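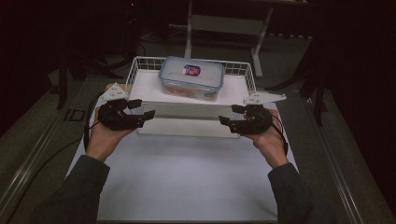

A lidded food storage container set toward the back of a white wire basket.

Home | Kitchen and Pantry | Cleaning | Storage | Contact

Storing Food Containers in Open Wire Baskets

Plummont Household Extension, Fact Sheet 103

Print this page | E-mail this page
533 shares | 3 comments

Open wire baskets are suitable for most pantry shelves and for many refrigerators. They allow air to move around the food, they can be lifted out in one piece, and the contents remain visible from the side. Clear plastic containers with clip-down lids work well in them, provided that the container and the basket are matched in size and the lids are checked each time they are closed.

The procedure that follows is the one taught in the Plummont pantry course and used in the teaching kitchen at Ghauri Hall. It replaces the earlier instructions in the Silla series, which dealt with solid plastic bins only.

Before You Begin

You will need:

- one or more rectangular wire baskets with an open top
- clear food containers with clip-down lids
- dish soap, warm water and a soft brush
- clean dish towels
- removable labels and a pen
- a tape measure

Clear a work surface large enough for the basket and several containers side by side. A plain sheet or a length of white paper laid over the table makes crumbs and spills easy to find and can be shaken out or thrown away afterward.

Step 1. Measure the Shelf and the Basket

Measure the depth of the shelf from the front edge to the wall. The shelves at Ghauri Hall are 18 inches deep, and the basket should sit entirely within whatever depth you have. A basket that hangs over the front of a shelf will tip when weight is placed at that end.

Measure the height between shelves as well. Leave enough clearance above the tallest container for a hand to reach in and lift it. Where this is not possible, the whole basket must be pulled out each time, and a lighter load is advised.

Place the basket with its long side toward you if the shelf is shallow and wide. On a deep, narrow shelf, turn it so that the short side faces forward.

Step 2. Check the Bottom of the Basket

Some wire baskets have a solid bottom and some are wire throughout. Containers slide easily on a solid bottom and stand level on it. On open wire, small containers may lean, and the feet or corners of a container can catch between the wires when it is pulled forward. If the bottom is open, fit a washable liner cut slightly smaller than the basket.

Run a dry cloth over the wires before use. Coated wire that has begun to chip should be taken out of use for food storage, as the bare metal will rust in a damp refrigerator.

Step 3. Wash and Dry the Containers

Wash containers and lids separately in warm, soapy water. Use the soft brush along the rim and around the clips, where flour and oil collect. Rinse well. Stand the containers upside down on a clean towel and lay the lids beside them with the underside up.

All parts must be fully dry before dry goods are put in. Water is most often left under the sealing strip and in the clip hinges. Participants who are in a hurry on the day of the course are asked to wash their containers the evening before.

Remove old store stickers at this stage if you intend to write your own labels. A sticker that is firmly attached and does not hide the contents may stay where it is. Place your own label on a different side so that the two are not confused.

Step 4. Fill the Containers

Fill each container to just below the rim. Overfilled containers push up against the lid, and the clips will then close unevenly. For foods that settle, such as oats and flour, tap the container gently on the table before deciding whether there is room for more.

Cooked food intended for the refrigerator should be divided into shallow portions and refrigerated promptly. Do not leave cooked food out while you arrange the rest of the shelf.

Step 5. Close and Check the Lid

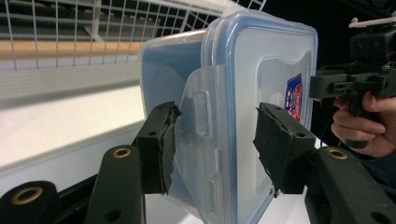
A lid should be lowered straight down and pressed at all four corners before any clip is touched. Close the clips on opposite sides as pairs, pressing until each one locks against the wall of the container. On containers with a colored seal, such as a blue rim running along the edge of a clear lid, the strip gives you something to check by eye: follow the color along each side and look for any place where it bulges, twists or disappears. A hinged clip that folds down over the side should lie close to the wall for its full length. If it stands away from the wall, open it, reseat the lid and try again.

Do not force a clip. The hinge is the thinnest part of most lids, and a container with one broken clip can no longer be relied on to keep moisture out. Such containers may still be used for wrapped items, tea bags or packets.

To test a container you are unsure of, put a little water in it, close it, and turn it over above the sink. Dry it again before use.

Step 6. Load the Basket

Set the first container against the back wall of the basket and work forward. Foods used least often go to the back. Heavy containers go directly on the bottom, never on top of another container.

Stack only containers of the same size and shape. A smaller container may be placed on a larger one if its base fits inside the raised edge of the lid below. In all other cases, keep to a single layer.

Leave a small gap between containers so that each can be lifted without disturbing its neighbor. When one container must be moved in or out, hold it by two opposite sides and lift it level. Lifting by the lid or by a clip is to be avoided even when the clips are locked.

A partly filled basket is acceptable. If containers slide when the basket is moved, place a folded towel in the open space.

Step 7. Label the Basket and the Containers

Each container should carry the name of the food and the month in which it was filled. "Red lentils, April" is sufficient. Place the label on the long side, where it can be read through the wires - not on the lid, which will be hidden once a second basket is placed on the shelf above.

The basket itself may be given a tag tied to the front wire. Broad headings such as Baking, Breakfast or Lunches are easier to maintain than a list of contents.

Step 8. Return the Basket to the Shelf

Carry the basket with both hands, one at each end, and keep it level. Put the heaviest basket on the lowest convenient shelf. Baskets above shoulder height should hold only light goods.

Routine Care

Take each basket down once a month. Wipe the bottom and the wires, check the dates, and open every container that has not been used since the last inspection. Course participants have generally found that a fixed day is helpful; the teaching kitchen does this on Tuesday, before the morning delivery is put away.

Sealing strips that can be removed should be taken out and washed at the same time. Replace them with the same side facing up. A strip that has stretched will not lie flat in its groove and should be discarded.

Containers that have turned cloudy are safe to use for dry goods if they are otherwise sound. Those with cracks should be discarded.

Related Fact Sheets

Lining Pantry Shelves
Willa Method for Small Refrigerators
Silla Series: Solid Bins and Drawers

Print this page | E-mail this page

Back to Kitchen and Pantry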